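Teleoperation im Kleinen, Tag 12
Ein Faden über das Vormachen, für alle, die gefragt haben, was ich bei Zivine den ganzen Tag tue. Mittwoch, 21. November 2018

1/ Zuerst eine Bitte um Nachsicht: Deutsch ist meine dritte Sprache, und manche Fachwörter kenne ich nur auf Englisch. Wo ich "Demo" schreibe, meine ich eine Vorführung, die ein Mensch mit dem Roboter macht und die wir aufzeichnen.

2/ Unser Projekt heißt Lill. Der Arm soll lernen, Tüten mit Knabberzeug aus einem Karton in den nächsten umzupacken. Wir programmieren keine Bahn. Ich bewege den Arm mit einem Handgriff aus der Ferne, das heißt aus zwei Metern, und der Rechner schreibt alle Gelenkwinkel mit.

3/ Seit Oktober haben wir 2.000 Demos gesammelt. Davon sind 300 von mir. Die ersten 40 habe ich wieder gelöscht, und ich bereue es ein wenig. Sie waren schlecht, aber man hätte an ihnen sehen können, welche Fehler ein Anfänger macht.

4/ Mein häufigster Fehler am Anfang war das Zögern. Ich bin über die Tüte gefahren, habe angehalten, habe überlegt und bin dann erst hinuntergegangen. Für mich war das Vorsicht. Das Modell hat daraus gelernt, dass man über jeder Tüte stehen bleibt. Es stand also auch und ging manchmal gar nicht mehr hinunter.

5/ Jetzt überlege ich vorher. Ich schaue in den Karton, entscheide mich für eine Tüte, und erst danach beginnt die Aufnahme. Während der Aufnahme wird nicht mehr gedacht (so steht es auf einem Zettel an meinem Bildschirm, mit einem Grammatikfehler, den die Kollegen mir nicht verbessern wollen).

6/ Tüten sind schwieriger, als ich geglaubt habe. Eine Tüte hat keine feste Form. Wenn man sie in der Mitte greift, drückt man auf die Luft und sie rutscht weg. Wenn man sie an der Naht oben greift, hält sie gut, aber sie pendelt, und beim Ablegen trifft man leicht die Kartonwand.

7/ Ich greife deshalb bei großen Tüten etwas unterhalb der Naht, mit schräg gestelltem Greifer. Bei den kleinen Packungen geht das nicht, dort muss man von oben kommen und ziemlich fest schließen. Das sind eigentlich zwei verschiedene Bewegungen, und das Modell muss selbst herausfinden, wann welche passt.
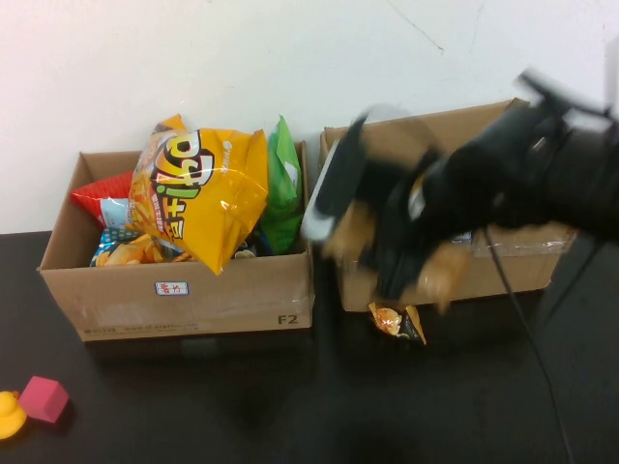 8/ Mudent hat unter meinen letzten Faden geschrieben, man solle die Kartons zwischen den Durchgängen nicht ordentlich einräumen, sonst lerne der Arm nur die Ordnung des Menschen, der aufräumt. Und ob wir nicht besser den Arm direkt mit der Hand führen könnten, das gehe doch schneller als mit der Fernsteuerung.

9/ Zum ersten Teil: ja, einverstanden. In den ersten Wochen habe ich die Tüten immer aufrecht gestellt, weil es schöner aussah. Jetzt schütte ich sie hinein. Was übersteht, darf überstehen, und wenn etwas neben dem Karton landet, beginnt der nächste Durchgang manchmal genau so.

10/ Zum zweiten Teil: Wir haben beides probiert. Mit der Hand geführt ist es für den Menschen leichter, man spürt den Widerstand der Tüte im eigenen Handgelenk. Aber dann ist meine Hand auf jedem Kamerabild, und später, wenn der Arm allein arbeitet, fehlt sie. Das Modell war davon mehr verwirrt, als wir erwartet haben.

11/ Bei der Fernsteuerung fehlt mir dafür das Gefühl. Ich sehe nur, ob der Finger sich biegt. Am Anfang habe ich zu stark geschlossen, und eine Tüte ist geplatzt. Krümel in einem Greifer zu suchen ist eine Arbeit, die ich nicht empfehle.

12/ Eine Frage kam auch zur Geschwindigkeit. Ich fahre schneller als früher, aber nur auf dem Weg zwischen den Kartons. Die letzten Zentimeter vor dem Griff mache ich langsam und ohne Pause. Langsam ist erlaubt, Stehenbleiben nicht. Dieser Unterschied hat mich zwei Wochen gekostet.

13/ Missglückte Griffe behalten wir inzwischen, wenn ich danach richtig nachgreife. Von meinen Aufnahmen sind 159 mit mindestens einem Nachgreifen. Früher hätte ich mich dafür geschämt. Aber der Arm wird auch danebengreifen, und dann soll er wissen, wie man es noch einmal versucht.

14/ Aufnahmen, bei denen ich mitten im Weg meine Meinung geändert habe, werfen wir weg. Also: zuerst zur einen Tüte, dann doch zur anderen. Für einen Menschen ist das verständlich, in den Daten sieht es aus wie zwei halbe Aufgaben.

15/ Nächste Woche fahre ich nach Pornau, dort steht der gleiche Arm mit anderem Licht und einem anderen Tisch. Ich soll dort noch einmal Demos machen, damit wir sehen, ob das Modell den Umzug verträgt. Ich vermute, zuerst nicht.

16/ Wer selbst mit Fernsteuerung vormacht: Mich interessiert, wie lange ihr am Stück aufnehmt. Nach einer Stunde werden meine Bewegungen unsauber, und ich merke es erst beim Ansehen am nächsten Morgen. Antworten gerne auch auf Englisch, ich lese beides.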